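Can machines do the boring jobs yet? (changing rooms, shop floor, home)

Started by tallowpit, May 30, 2019

tallowpit
I look after the changing rooms and stores at a packing site run by Inlow. Our manager came back from a trade day wanting to know which of the cleaning jobs could go to a machine. The floors I can see. We had a Nomon scrubber on trial in the warehouse and it did the main aisles well enough, two passes a night. What he has his eye on now is the lockers. Every door wiped, locks and handles included, 366 days in a leap year as he put it. Has anyone got a machine doing anything like that?

brackenlow
No, and I wouldn't hold my breath. A floor is flat. A locker door has a handle set into it, a lock under that, vents, and half the time a key hanging out. I do the ones at Gomemside leisure centre and the key is what slows me down. You have to go round it or hold it still with the other hand.

mossgate2
I think that's too gloomy. Wiping is one of the easier jobs because you don't have to be exact. If the cloth lands a bit to the right of where you wanted, you go again. Compare that with folding a shirt. The picture is a locker door being done with a gripper held by hand. 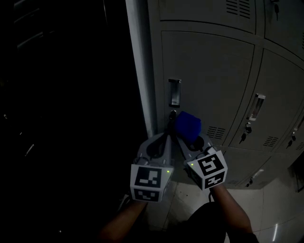 Gripper and blue cloth at the locker door, next to the lock.

brackenlow
There's a person on the end of that, mossgate2. Both arms. So a person can wipe a locker with a gripper. I never doubted it.

mossgate2
Yes, it's held by hand, I said so. My point is the tool. People always say you need fingers for this sort of thing, and that has two. If two fingers can hold a cloth against a door then the hand isn't what's stopping us. What's left is knowing where to push and how hard.

quernside
"What's left" is the whole job though. I spent a good while on a line with Hapeta arms and they were very good at putting the same part in the same place 1,000 times over. Shift the tray by the width of your thumb and they stopped. Look at the keys on those lockers. They hang down from the locks and they won't hang the same way tomorrow.

tallowpit
Ours are the same, keys left in the doors that aren't taken. Light is another thing. Our back row is nearly black at one end unless someone puts the second switch on, a lot like the left of that picture. Does that matter to a machine?

quernside
Depends what it sees with. If it's ordinary cameras, yes. Put the lights on.

fennelcroft
Can I ask about the black and white squares on the cubes? Is that so a camera can tell where the gripper is?

quernside
That's what markers like that are normally for. I couldn't tell you what this particular one is set up to do.

brackenlow
Back to the question. Say a machine can do one door. We have 100 doors here, in tiers, and the bottom row is just off the floor. I kneel for those. Then it's the tops, then the tiles underneath, which pick up every speck. I'd want to see it do the bottom row before I believed any of it.

mossgate2
Fair. I'd still expect doors before laundry and laundry before cooking. At home I'd settle for something that wiped the worktop and left the cups standing.

fennelcroft
My sister's vacuum can't get over the bathroom strip, so I'm with brackenlow.

tallowpit
Thanks all. I'll tell him floors yes, lockers no for now, and ask again in August when the Nomon rep is due. If he wants a demo I'll ask for the bottom row, keys in.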